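Nillow Care Labels

A table of what clothing care labels say, typed out by hand, with notes on what they probably meant.

Version 3, 4 July 2024
Maintainer: Trygve Moen

What you get

One file, labels.csv, with 2,095 rows. Each row is one label from one garment or piece of household linen. The labels were read and typed by people with decent lamps and, in the later batches, a magnifying glass.

A second file, symbols.csv, matches the little pictures (tub, triangle, square, iron, circle) to short codes. There are 164 codes. Most labels use the same handful. The rest exist so that a coat from 1983 can feel special.

Columns

id – a number. Gaps in the numbering are rows we removed and did not want to talk about.
item – shirt, sheet, skirt and so on. "Top" means the person typing gave up.
fiber – as printed, including the percentages that add up to 103.
wash, bleach, dry, iron, pro – codes from symbols.csv. Blank if the label is silent.
text – the words on the label, spelling kept. "Do not wring dry clean" is a real entry and we have left the punctuation to the reader.
lang – languages on the label, in printed order. The record holder has 19 and is attached to a sock bag.
legible – 0 to 3. A 3 can be read across a kitchen. A 0 is a soft gray rectangle with a memory of ink on it.
typist – initials.

Where the labels came from

The first 400 rows came from the Prida thrift shop, which let us sit in the back for most of April as long as we hung things up again. Agarwal, the alterations place two doors down, gave us a shoebox of labels that customers had asked to have cut out because they itched. Those rows have no item type, for obvious reasons, and are marked "unknown". The remainder came from the closets of everyone who made the mistake of asking what we were working on.

Known problems

Typist PW read the symbol for "dry flat" as "dry clean" until row 611. We fixed the ones we could check. The others carry a question mark in the dry column, so your parser will have something to do.

"Cream", "ecru", "natural" and "off-white" appear in the text column where makers printed a color name. We did not merge them. We tried, and it took a whole evening, and two people left early.

Wool is overrepresented. Prida does well in wool.

Nothing in the table says whether the instructions were followed. Judging by the size of some of the sweaters, no.

Loading it

The file is UTF-8, comma separated, with quotes around the text column. If you open it in a spreadsheet, the ids that look like dates will become dates. Pullport users can point the importer at the folder and pick "plain table"; the other options mostly produce one very long column.

Changes

v3 – split pro into its own column; added the Agarwal shoebox.
v2 – removed duplicate pillowcases.
v1 – contained duplicate pillowcases.

Terms

Use it for anything. Credit is nice. Corrections are nicer, if you send the row id along with the complaint. 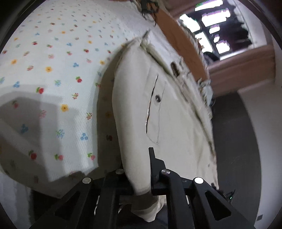 Cream-colored garment on a flowered sheet.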